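Round-bottom flask

A round-bottom flask is a laboratory vessel with a spherical body and one or more necks. It is used for heating, boiling and distilling liquids. The curved wall spreads heat evenly and resists cracking under vacuum better than a flat base does.
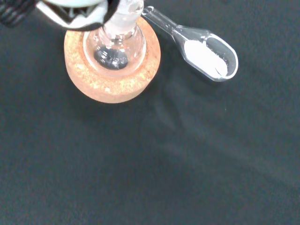 Most modern flasks are blown from borosilicate glass. The neck usually ends in a ground-glass joint, which lets the flask be fitted to a condenser or adapter without a stopper. Common sizes run from a few milliliters to several liters.

Supports

A round base cannot stand by itself. On the bench the flask is set in a ring of cork, rubber or plastic, and during heating it is held by a clamp at the neck.

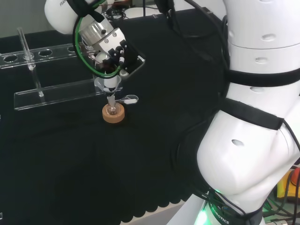
Photo: Gautam / Kallasby Glass Archive

Cork rings are light and do not scratch glass, but they char on a hot plate. The Skanstead works listed 12 sizes of ring in its trade catalog.

Filling

Liquids are poured in through a funnel. Flasks are rarely filled past half their volume, so that the contents have room to boil. A 400 mL charge would normally go into a one-liter flask.

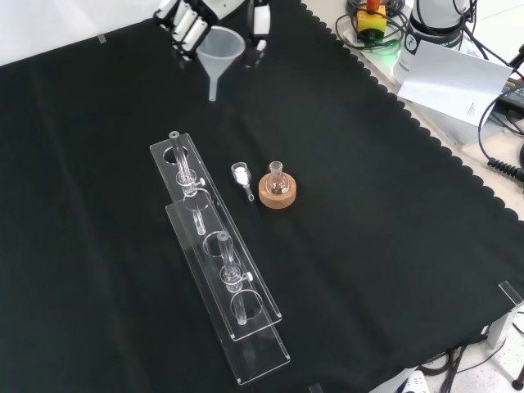
Category: Laboratory glassware

See also: Boiling flask, Erlenmeyer flask, Florence flask, Retort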